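Zilavville Public Water Office
25/03/2018

1/ The Zilavville Public Water Office will begin its spring flushing program in the Caron district this week. Crews will open hydrants one block at a time to clear sediment from the mains. Residents may see street crews between 7 a.m. and 4 p.m.

2/ Flushing is routine. The Office carries it out each spring, before demand rises in May. The Caron district has 77 hydrants, and the mains on its east side date from the first years of the system. Those streets will be flushed first.

3/ During the work, tap water may look yellow or light brown for a short time. The color comes from iron and other minerals that settle in the pipes over the winter. Pressure may also drop while a hydrant on your block is open.

4/ If your water is discolored, please run the cold tap nearest the street side of your home until it clears. Do not run the hot tap during this time, as sediment can collect in the water heater. Please hold laundry, especially whites, until the cold water is clear.

5/ Residents often ask how to check whether the water has cleared. Fill a light-colored cup or a white bowl and look straight down into it under a good light. A faint tint is much easier to see against a pale background than in a dark mug.
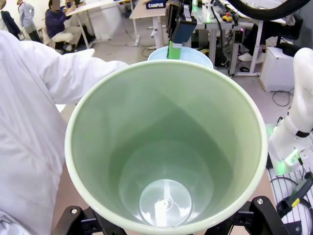
A pale green plastic cup seen from above.

6/ Customers with water softeners or whole-house filters may wish to set them to bypass while their block is being flushed. Please follow the directions that came with your unit. The Office cannot advise on individual models.

7/ Notices were mailed to 2,000 households in the district. If you rent and did not receive one, please check with your building manager. Printed copies in English and Spanish are available at the front counter on Stunden Street.

8/ A correction to the mailed notice: the map on the reverse side shows Skosimero Lane in the second week. Skosimero Lane will be flushed in the first week, together with the rest of the east side. The map on our website has been updated.

9/ "We ask drivers to slow down near open hydrants and to leave room for the crews," said Araceli Peñalver, Director of Distribution. "Water will run along the curb toward the storm drains, and parked cars near a hydrant may be asked to move."

10/ Dialysis patients, child care centers and food businesses that need advance notice of the hour their block will be flushed should contact Telmo Barroso in Customer Services. Please have your account number ready. Requests made by noon will be answered the same business day.

11/ If your water remains discolored after 4 hours, please report it by phone or through the service form on our website. Include your street address and whether the color appears at the cold tap, the hot tap or both. A technician will call you back.

12/ The schedule for the districts north of the rail line has not been set. It will be posted on this account and at the front counter once the Caron work is complete.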